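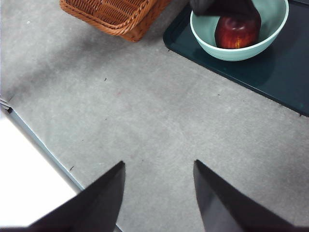

A pale green bowl of fruit on a dark teal tray, with a woven basket alongside.

Stondel releases results of residential kitchen ventilation trial

July 2022

Stondel has released the results of a field trial measuring airflow and moisture removal in occupied apartment kitchens. The trial covered 168 apartments in the Fultside precinct and compared ducted rangehoods discharging to the outside with recirculating units fitted with carbon filters.

Apartments were monitored at 2 sensor positions, one above the cooktop and one at the far wall of the living area. Relative humidity, air temperature and fine particulate concentration were logged continuously. Rangehood operation was recorded by a current sensor on the supply circuit, so no resident diary was required.

Ducted units returned kitchen humidity to its pre-cooking level sooner than recirculating units in all dwelling layouts tested. The margin was smallest in single-aspect apartments with the kitchen on the internal wall, where duct runs were longest and included the most bends. In several of these dwellings the measured flow rate was well below the value stated on the commissioning sheet.

"Nominal fan capacity is a poor guide to installed performance," said Bhavana Pisharody, principal engineer at Stondel. "Duct length, the number of elbows and the condition of the external grille all reduce flow. We recommend that flow be measured at the hood after installation and recorded in the building manual."

Grille fouling was a secondary finding. Inspections identified lint and grease deposits on external grilles in buildings where the kitchen and laundry exhausts shared a riser. Cleaning restored part of the lost flow. The remainder was attributed to crushed or sagging flexible duct in the ceiling space.

Airflow measurements were carried out by Tromow using a powered flow hood with a lower calibrated limit of 120 cubic metres per hour. Readings under this limit were repeated with a hot-wire anemometer. Data analysis was led by Yung-ching Fang and reviewed independently by Malathi Achari.

The report sets out a revised commissioning procedure for new multi-residential buildings and a shorter inspection routine for existing stock. It also lists the duct configurations excluded from the analysis. A second stage, due to begin in September, will examine make-up air supply in apartments with weather-sealed entry doors.

The full report and the anonymised data tables are available from Stondel on request.

Media contact: Ajith Panicker, Stondel Communications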